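Fundia
Programa de tareas domésticas asistidas
Informe de avance
4 de julio de 2024

Resumen para la dirección

El segundo tramo de la subvención se pidió para responder a una pregunta concreta: si una máquina puede hacerse cargo de recoger la mesa y la cocina de una vivienda corriente sin que haya alguien pendiente de ella. A mitad de plazo la respuesta provisional es que todavía falta bastante. Dejo constancia de que el proveedor, Brimetti, no comparte esta lectura y ha presentado sus propios resultados, que se comentan más abajo.

Trabajo realizado

Se han completado 165 intentos con el módulo Cocco, todos sobre tareas de mesa: coger un vaso, ponerlo de pie, apilarlo con otro y llevarlo a un punto acordado. Las tareas de fregadero y de lavadora, previstas en el plan inicial, no han empezado. La memoria de solicitud las daba por iniciadas en este periodo y conviene corregir ese dato antes de la próxima justificación.

El retraso viene de la mesa. Habíamos reservado tres semanas para los vasos y se han consumido diez. Un vaso de papel pesa muy poco, rueda con facilidad y se deforma si se aprieta de más. Cuando está de pie y separado de los demás, el sistema lo coge razonablemente bien. Tumbado y pegado a otro, empieza a dudar, corrige el ángulo varias veces y a menudo acaba empujando al vecino. Una persona hace esto sin mirar, mientras habla de otra cosa.

Sobre las cifras del proveedor

Brimetti cuenta como acierto cualquier intento en el que el vaso termina levantado. Nosotros contamos como acierto el que termina donde se pidió, sin aplastar y sin que haya intervenido el operador. La diferencia entre ambos criterios es grande y explica casi toda la distancia entre su informe y este. Hemos pedido que las próximas entregas incluyan las intervenciones manuales, que hasta ahora figuran como «ajustes de sesión». También hemos pedido que no se excluyan los intentos interrumpidos. A la fecha de cierre no había contestación.

El software de planificación de Flillent ha dado menos problemas. Las dos actualizaciones recibidas se instalaron sin incidencias, aunque la segunda obligó a repetir la calibración y se perdieron 5 días de trabajo. No se ha facturado ese tiempo.

Condiciones de la prueba

Se ha mantenido el criterio de trabajar en una casa con sus cosas puestas. Los ensayos en mesa blanca y con objetos iguales dan resultados mejores, pero no sirven para lo que se quiere saber. Un mantel de cuadros, vasos de colores distintos y una cocina llena de cacharros detrás son lo habitual en cualquier domicilio, y un sistema que necesite retirar todo eso antes de empezar ya ha trasladado la tarea a la persona.
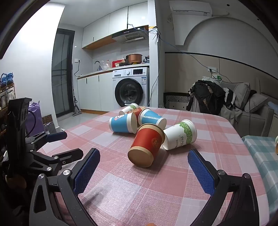
¿Puede hoy una máquina recoger la mesa de una casa sin supervisión?

Con lo visto hasta ahora, solo en tramos cortos y con alguien cerca. El operador ha tenido que intervenir en demasiadas sesiones para hablar de autonomía, y el tiempo que dedica a vigilar es superior al que tardaría en recogerlo todo a mano.

Presupuesto y riesgos

El gasto se mantiene dentro de lo aprobado porque las partidas de fregadero y lavadora siguen sin tocar. No debe leerse como un ahorro. Si esas tareas se abordan al mismo ritmo que los vasos, el dinero no alcanza. El riesgo principal es llegar al cierre con una demostración vistosa de una sola tarea y presentarla como si fuera el conjunto.

Qué se propone

Renunciar a la lavadora en esta convocatoria y comunicarlo ya. Dedicar lo que queda a la mesa y a una única tarea de fregadero, con el criterio de acierto descrito arriba y sin excepciones. Fijar en octubre una revisión con la dirección en la que se decida si el módulo Cocco continúa. Hasta entonces no recomiendo ampliar el contrato con Brimetti ni anunciar resultados fuera de la casa.

Queda pendiente la firma del anexo de seguimiento, que se remitirá por separado.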